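Cladska two-arm tabletop kit - worth it for a makerspace?

Home automation and robotics > Kits and hardware

oddsocket
Posted Monday, December 20, 2021

We're a small makerspace with a bit of money to spend before the end of our year, and I've completely fallen for the Cladska two-arm kit. A pair of arms facing each other across a table, a gripper on each, and you can put the little Jollari cameras on the wrists. I've watched every clip I can find and I want one badly!

Before I go and ask for the cash, a few things I can't work out from the shop page:

How much table does it really need? We have a bench 2 metres long, but it's shared with the sewing group.

Is the Ljungberg enclosure (the black fabric one on poles) worth having, or can I hang up an old curtain?

Are the wrist cameras any use, or do you end up looking at the overhead view all the time?

And can it deal with ordinary kitchen clutter? The demo clips are all neat cubes and I'd like our members to bring things from home. Nobody in our group has done more than a line-following buggy, so please be gentle.

wheelnut
Accepted reply, 26 people found this helpful

Oh, get it! We've had ours running since November and it's the most popular thing in the building. I'll go through your list in order, more or less.

Table first. Your bench is long enough, it's the depth that catches people out. The arms sit at either side and reach inwards, so the bit they share in the middle is smaller than you'd guess, and everything interesting happens there. We wasted our first evening putting things near the front corners and wondering why the right arm sulked. Now we set everything out in a tight group in the middle and it's a different machine. Go for a plain, pale surface if you get the choice, as you can see what you're doing much more easily.
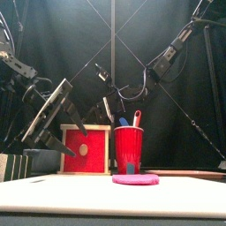 Both arms over the middle of the table, with the red box and the cup of utensils between them.

Kitchen clutter is where it gets fun. Cups are easy once you've learnt to come at the rim from above. Utensils standing in a cup are harder than they look, they lean all over the place and swing away when a finger brushes them, but people love trying. Sponges are brilliant for beginners as you can squash them as much as you like. Boxes are fine if they're narrower than the jaw opening, so take a tape measure to the charity shop (I now do this and get looks).

The one thing I'd leave for later is clear plastic bags. They're shiny, they slump, and from most angles you can't tell where the edge is. We do use them, just with people who've already had a few goes.

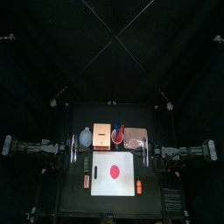

A fuller layout under the wires: bottle, box and cup at the back, white board with its red dot in front.

On the enclosure, I was firmly in the old curtain camp and I've changed my mind. The fabric is nothing special. What you're paying for is the frame, which keeps everything square, so the overhead camera stays where you left it. Ours took two of us 35 minutes to put up, and that includes an argument over which pole was which. The black background also means the cameras aren't distracted by someone's bright yellow coat walking past. Do buy a lamp though, it gets gloomy in there and the kit doesn't come with one.

Now the Jollari cameras - yes, yes, yes. I'd buy those before the enclosure if the money only stretched to one. From the side you think you're lined up and you're a thumb's width out. From the wrist you can see both fingertips and whatever is ahead of them, and new people get the hang of it so much faster.

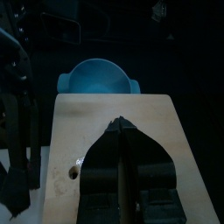 It does take getting used to, mind. The picture swings round when the wrist turns, and for the first ten minutes everybody steers the wrong way. Put the side view on a second screen and glance between the two. And flat things are awkward from any angle, because there's nothing to get a finger under, so start with something you can grip from above and work down to trays and boards.

Something I'd recommend whatever you buy is a flat panel with a coloured dot on it. Ask people to bring the open fingers down either side of the dot and stop there, without picking anything up. It sounds dull and it's strangely gripping (sorry). Our rule is 6 good stops before you get to try the cup. 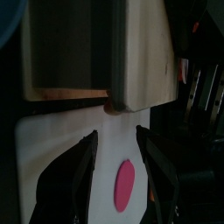
Fingers apart on the wrist view, with the pink oval in the gap between them.

Last bit: buy the softer Brisach finger pads at the same time, to save on postage. They peel at the tip after a while and you'll want spares in the drawer. If your sewing group is friendly, they may be your best asset when the cables need tidying. Ours stitched up some fabric sleeves and the arms have stopped snagging on themselves.

brambleshed
4 weeks with the kit, so take this with some salt

Agree with all of that, especially the lamp. I'd only add that sharing the bench with sewing is a real worry. We tried packing ours away each night and it ate half the session getting the cameras lined up again. If you can bolt it to a board and lift the whole lot on and off, do that. Needs two people, it's an awkward shape.

Software was easier than I feared. Do the updates at home before you carry it in.

pipkin_lane

Never used the Cladska one but a mate has an older single-arm kit and loves it. Would one arm do you to start with? Cheaper, and you'd keep your bench.

oddsocket

Thank you all, this is brilliant. One arm would be sensible, but the whole point for me is passing things from one side to the other, so I'm asking for the pair and the wrist cameras, and the enclosure can wait. Measuring the depth of the bench tonight.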